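Most of what I own I bought secondhand, and most of what I have given away I gave away too late. The second part is what I want to write about, because I think the way we talk about clearing out a house is wrong, and it makes the job harder than it has to be.

The usual advice is to pick up each thing and ask whether you need it. I have tried that. I ended up keeping a drawer of keys. 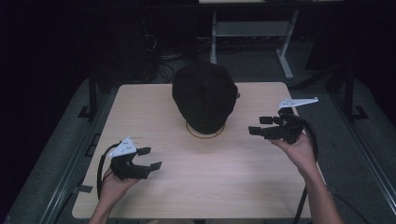
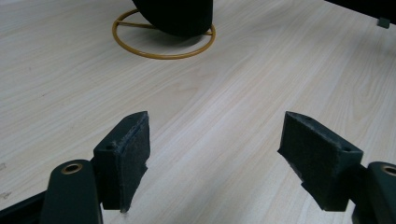 *The tabletop in both pictures is light wood. The dark brown cap is in the first.*

My view is that the question should be about the place and not the thing. How much shelf do you have? How much closet? Fill that with what you like best, and let the rest go while it is still worth something to somebody else. A hat that has been in a box for 14 years is not being saved. It is being stored, and storage costs money even when no bill comes.

Sometimes the bill does come. When we moved out of the house on Mamano Street, I rented a storage unit for what I told everyone would be one spring. I signed in March and kept the unit for 24 months. Everything in it had been picked up, looked at and judged worth keeping. By the end I had paid more in rent than I could have sold the contents for, and I knew that well before I gave up the key.

People will say that value is not the same as price, and they are right. There are things I would not part with for any money. I have a mixing bowl with a chip in the rim and a coat that no longer buttons. But these are few, and I can name them without opening a box. If I have to open the box to remember what is in it, I don't think I can claim it means much to me.

The harder objection is about waste. Many people keep things because they can't stand to see them go into a dumpster, and I respect that more than any other reason. I was raised the same way. But keeping a thing out of the trash by putting it in an attic only delays the day, and the thing gets worse while it waits. Elastic dries out. Wool gets moths. Paper picks up damp. A good winter coat handed over this fall will be worn this winter. The same coat handed over after ten years upstairs may well be turned down, and then it goes in the dumpster after all.

I help sort donations two mornings a month at the Stisomine thrift shop, so I see this from the other side of the counter. Last fall we logged 536 bags in a single week, the week after the town cleanup. A lot of what was in them had once been very good. There were leather shoes with the soles gone stiff, and table linens still in the gift wrap with yellow lines along the folds. Someone had taken care of all of it, in the sense of never using it.

I should say something for the other side. There is a kind of clearing out that is only shopping in reverse. People empty a room, enjoy how it looks, and fill it again by the holidays. A neighbor over on Yeh Road gave us a full set of pans and was back within the season looking for pans. If letting things go just makes room for new ones, then the attic people have the better argument, and I would rather see the old pans stay in the cupboard.

So the rule I use is a slow one. I don't set aside a weekend, and I don't make piles. When a shelf is full and something new has to go on it, something else comes off the same day and goes into a bag by the back door. When the bag is full it goes in the car. In the past year that has come to 29 bags — more than I would have guessed, and I can't tell you what was in most of them.

There are three or four things I do regret. I gave away a small brass lamp and have wanted it back ever since. I have looked for another like it and not found one. But I would still take that over the storage unit, and over leaving a houseful of boxes for somebody else to open, which is how most of those bags reach our counter in the first place.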